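From: Manuela Mancuso
To: small-appliances list
Subject: Re: [small-appliances] Two-knob toaster ovens, knob positions and cord

Arthur wrote:
> Before I add the countertop page to the Vorkcombe kit list I need three
> things. Which way do the grips point when both dials are at rest? Where
> does the cord come out? And is 100 mm of clearance on the right enough,
> or should I write something else? The Vadier sheet says nothing on any
> of these.
>
> Also, does the play corn go with the oven or in the Skemau bin?

Arthur,

Rest position first. On ours both grip bars stand vertical at zero. Please write "vertical", not "off". The lower dial can be nudged a little past its mark without any click, and people then read it as set. Check by looking straight at the panel. From the side the grips look tilted, and I have had 2 reports of a "crooked knob" that came down to viewing angle.

Cord: it leads away on the right, as you face the door. 100 mm is fine for the wall of the oven itself but makes no allowance for the slack. I would keep the 100 and add a separate line saying that the coil must lie clear of the casing and must not be pushed under it. The feet are short and the gap there is small.

Toaster oven and its cord, from the front and from the right: 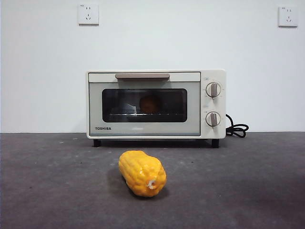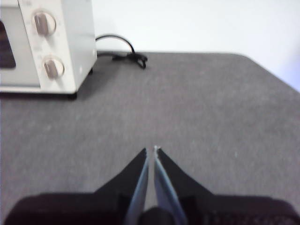

For storage, unplug, let it cool with the door open, then take the rack out and wrap it separately. Do not wind the cord around the body. It leaves marks on the casing and puts a bend in the cord right where it enters. A loose coil with one tie is enough.

The corn goes in the Skemau bin with the other play food. Item 9 on the current list has it under "oven, accessories", and that should be deleted. Play food does not go inside a plugged-in oven, and the page should say so in its first line.

I still need the shelf depth from you before I can sign off on the page.

Manuela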